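Minutes of the demonstration working meeting, Zota project
Place: Taltley workshop, small meeting room
Time: started at 10 in the morning, closed shortly before lunch
Present: the teaching group, the data group, one guest from Wannasri (by phone for items 1 to 4)
Excused: the Flerkthorpe side, who sent written remarks in advance

1. Minutes of the last meeting

The minutes were accepted with one correction. Under the item on gripper maintenance it was written that both grippers had new finger pads. Only one had new pads at that time. The second was finished in the week after. The correction is entered in the project folder.

2. State of the recordings

The data group reported on the brush task. The target for this task is 70 accepted demonstrations before the end of July. At the moment more than half are accepted. The rest of the recorded ones are waiting for review or were rejected.

The reasons for rejection were discussed. Most frequent is that the operator starts the movement before the start signal, so the first part of the path is missing. The next one is that the tracking of the hand-held gripper is lost for a moment when the operator turns the wrist too far. A few were rejected for the reason that the brush touched the rim of the cup and was pushed in with force. The data group does not want to keep these, the teaching group would like to keep them with a label. See item 5.

The guest from Wannasri asked if the rejected recordings are deleted. They are not deleted. They are moved to a separate folder and stay there until the end of the project.

3. Wording of the task

The task sheet says "put the brushes in the cup". Wannasri finds this too open and asks for the following to be fixed in writing:
– one brush is handled at a time
– the brush is let go only when it is clearly inside the rim
– the gripper goes back over the table before the next brush is taken

The meeting agreed to the first and the second point. For the third point there was a longer discussion. Operators with practice do not go back to a fixed position, they go directly to the next brush, and this looks more natural in the data. It was decided to leave the third point out for the present and to ask Flerkthorpe for their opinion, as they do the training.

It was also asked which end of the brush should be held. The sheet says nothing on it. The teaching group will propose a sentence.

4. Brush task at the table

The teaching group explained how the brush task is shown by hand. The operator moves the gripper through the whole motion, and the recording takes the path and the opening of the fingers. The cup stays in its place for one series and is moved a little for the next series. The loose brush is put down in a new direction each time.

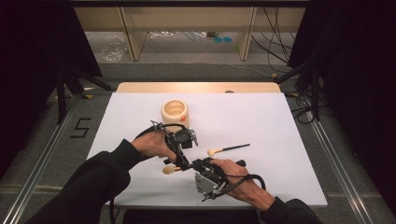
Second view, from a hand-held gripper:

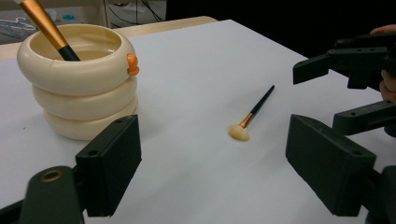

5. Discussion of the brush task

5.1 Holding the gripper. There is no common rule for the hands. With two hands on one gripper the path is more smooth, but the operator becomes slow and the elbows come up. With one hand the motion is faster and shakes more at the moment of release. The meeting did not come to one opinion. Each operator shall write in the log which way was used, so that the two ways can be compared later.

5.2 Cables. The remark from Flerkthorpe was read: in some recordings a cable pulls at the gripper when the operator reaches to the far side of the board. The operators confirmed that they feel this. They compensate with the hand, and of course the compensation is then also in the data. A longer cable was proposed, also a holder above the shoulder. The teaching group will try the holder first.

5.3 Brushes. The brushes roll when they are put down quickly. It was proposed to fix them with a small piece of putty. This was refused, as the robot will not have putty later. The operator should wait until the brush lies still and then give the start signal.

5.4 Contact with the rim. The teaching group repeated its wish to keep recordings where the brush touches the rim, if the operator corrects the motion afterwards. In their view a correction is useful for learning. The data group is afraid that it will be mixed with real mistakes. Decision: a new label "corrected contact" is made. Recordings with this label are kept apart and do not count for the 70.

5.5 Length. A single brush demonstration should not be longer than 10 seconds. Some are longer, mostly from new operators. These are accepted if there is no standing still in the middle.

6. Training of new operators

Two new operators begin next month. Until now every new operator made 7 practice runs and was then recording. The data group showed that the first accepted recordings after the practice are still uneven – mainly the approach to the brush is different every time. The proposal to have a second round of practice on another day was accepted. The practice runs are recorded also, but only for the feedback talk with the operator.

It was asked who gives the feedback. At the moment it is the person who is free. The meeting would like to have always the same person for one operator. The teaching group makes a plan.

7. Remote control

The remote control station at Taltley is working again after the exchange of the controller. The delay is better than before but was not measured in a proper way. Before it is measured, no recordings by remote control are made for the brush task. The guest from Wannasri had left the call at this point and will be informed by mail.

There was a short exchange about whether recordings by hand and by remote control may be put together in one set. Flerkthorpe wrote that they prefer them separate. No objection.

8. Other points

The log sheets are filled in with different spellings for the same object (cup, pot, holder). From now on: "cup".

The booking calendar for the work area is not always used. Please use it, also for short tests.

The spare finger screws are almost finished. An order is to be placed.

9. Tasks

Teaching group: sentence on which end of the brush is held; cable holder, first test; plan for feedback to new operators.
Data group: label "corrected contact" in the review tool; column for one hand or two hands in the log; list of the rejected recordings with the reason.
Teaching group and data group together: measuring of the delay at the remote station.
Open, to be asked at Flerkthorpe: return of the gripper between 2 brushes (item 3).

Next meeting at the same place and the same hour. Wannasri will be asked if they can join for all items.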